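Plultomard: Contact-Phase Labels for Everyday Dishwashing

README and data card, second release

Welcome, and thank you for stopping by. Plultomard is a collection of first-person recordings of people washing dishes at home, together with a layer of labels that tell you when a tool is touching something and when it is only on its way there. We made it because we wanted a robot to scrub the inside of a pot, and we found out fairly early that the part we understood least was the scrubbing itself. Reaching, grasping and lifting had all been worked over by people cleverer than us. Pressing a brush against a curved steel wall while the other hand keeps changing the angle of the pot was another matter.

This page covers what is in the release, how the labels were made, what we trained on them, what came out, and where we think you should be careful. It has grown rather long over time. If you only want to load the data, skip down to "Getting started" and come back when something puzzles you.

What is in the release

There are 495 recordings, collected in 16 home kitchens. Each recording covers one washing task from the moment the person reaches for the item until they set it down. We asked people to use their own sinks, their own brushes and sponges and their own soap, and to wash things the way they normally would. Some rinse first, some never rinse until the end, and one household does everything in a basin set inside the sink. All of that is in there and we left it alone.

Every recording comes with:

- the color video from a head-worn camera
- wrist and fingertip positions for both hands, estimated from the video
- contact-phase labels for the left hand and the right hand, stored separately
- a short text note with the item, the tool and the kitchen number

There is no sound. We removed the audio before anything left the recording machine, partly for privacy and partly because kitchens are full of radios.

How the phases work

We use four phases: approach, press, stroke and release. Approach is the tool moving toward the surface. Press starts when the tool first meets the surface and lasts until it begins to slide. Stroke is the sliding part, and release begins when the tool comes away. A single pot can hold dozens of these cycles, and people switch between stroke and press much faster than we expected when we wrote the first version of the guide.

The holding hand gets its own set: steady, tilt, turn and regrip. This was added for the second release and we are very happy we did it, even though it meant going back through everything. In the first release we labeled only the scrubbing hand, and our policy learned to move a brush nicely over a pot that somebody had kindly bolted to the table. Once the pot was free to move, it all fell apart. The two hands really are doing one job together, and a typical pot recording shows why: one hand has the rim and sets the tilt, the other works the brush against the inside wall, and the tilt decides which part of that wall the brush can get at.

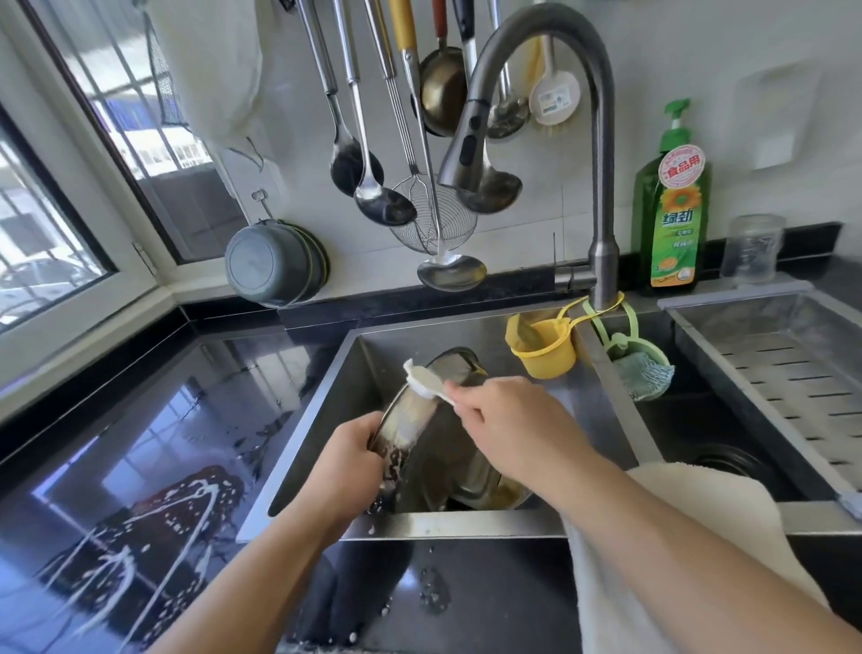 Can the labels be used without the video?

The phase labels and hand positions are stored in their own files, so you can download those by themselves and train on them. You will lose all information about the tool and the item apart from the text note, and in our own trials that hurt the stroke phase more than the other three.

How the labels were made

Labeling was done in two passes. In the first pass, a small model we call Marchal proposed phase boundaries from the hand positions. In the second pass, a person watched the recording at reduced speed and moved, added or deleted boundaries as needed. Marchal is decent at finding release and rather poor at telling press from stroke, and you should assume that most of the human effort went into that one distinction. The labeling guide is included in the docs folder, and I would warmly encourage you to read the pages on press and stroke before you compare numbers with ours. We argued over those pages for most of a January.

We set aside 40 recordings and had each of them labeled twice, by two people who did not see each other's work. These are marked in the index file with the word "double". Both versions are kept, and neither one has been merged or corrected. If you are interested in how much people disagree about where a stroke begins, they make for good reading. The disagreement is largest when the brush is inside a deep pot and the bristles are hidden by the hand or the rim.

The method we trained

Our baseline is called Wereo. It takes the last second of hand positions and the current video image and predicts two things at once: the phase each hand is in, and a short stretch of motion for both wrists. The phase prediction then picks how stiff the robot arm should be. During approach the arm follows the predicted path closely. During press and stroke it loosens up and lets the surface push back, while a simple force controller keeps the tool seated. We tried several more elaborate arrangements and came back to this one every time, mostly for the sake of our own nerves on the day of a robot trial.

Training proceeds in two stages. We first train on all the human recordings in the training split, and then fine-tune on robot demonstrations gathered by teleoperation on our own bench. The robot demonstrations are not part of this release, and we are sorry about that. They depend on a gripper mount that has since been redesigned twice, and we did not want to hand you a set of joint readings that fit no arm in the world.

What we found

We ran 400 robot trials across the conditions in our report, split evenly between a version of Wereo with phase labels and a version without them. Both versions saw the same video and the same demonstrations. The full table, broken down by item and tool, is in the results folder. Some things we would like to point out here in plain words:

The version with phase labels kept the brush in contact for a larger share of each stroke. The difference was clearest on pots and deep bowls and small on flat plates, where both versions did well.

Holding-hand labels helped more than scrubbing-hand labels. We had bet the other way, and there is an old slide somewhere that proves it.

Sponges remain hard. A brush with a long handle keeps the fingers away from the surface and gives you a fairly rigid tool to reason about. A sponge squashes, folds and hides under the palm, and our hand position estimates get noticeably worse when fingers are curled around something soft.

Neither version knows when to stop. Wereo has no notion of clean. It scrubs for a fixed number of strokes and then releases, and we score contact and coverage only. Please do not cite our results as evidence that the dishes were clean!

Things to be careful about

Hand positions are estimates. Suds, running water and splashes all confuse the hand tracker, and so does shiny steel, which likes to show it a second, reflected hand. We provide a confidence value for each fingertip, and we suggest dropping the low ones before training. Our loader does this by default.

Light varies a great deal. Many sinks sit near a window, and the same kitchen can look quite different in the morning and in the evening. We did not correct for this.

The kitchens are not a fair sample of the world's kitchens. People joined by word of mouth, so you will see certain habits and certain kinds of cookware again and again. Split by kitchen when you evaluate, please. Splitting by recording will give you lovely numbers that mean very little, and we know this from having been briefly delighted by some.

All labels were drawn for right-hand and left-hand tracks as they appear in the video, with no attempt to mark which hand is dominant. If you need that, you will have to work it out from the phases.

Getting started

The loader is a small Python package named Sonus. Install it from the root of this repository, point it at the folder where you unpacked the data, and run the check script first. The check script reads every index entry and tells you if a file is missing or only partly downloaded. It is slow on network drives, so do make yourself a cup of tea.

Phases are returned as integers in the order given earlier in this page, with the scrubbing hand first. Older code written for the first release will read the scrubbing hand correctly and quietly ignore the other one.

Consent and use

Everyone who appears in the recordings agreed to the public release of their footage for research, and was given the chance to review it beforehand. We cut any stretch in which a face, a letter or a screen came into view. If you come across something we missed, please open an issue with the recording number only and leave out the screenshot. We will take the recording down while we look at it.

The data may be used for research and teaching. Please don't try to work out who the participants are or where they live.

Changes since the first release

- holding-hand phases added throughout
- press and stroke boundaries reviewed again for all pots and pans
- double-labeled recordings now listed in the index
- audio tracks, which were already silent, removed from the video files
- a misspelled kitchen folder renamed, with apologies to anyone whose scripts relied on it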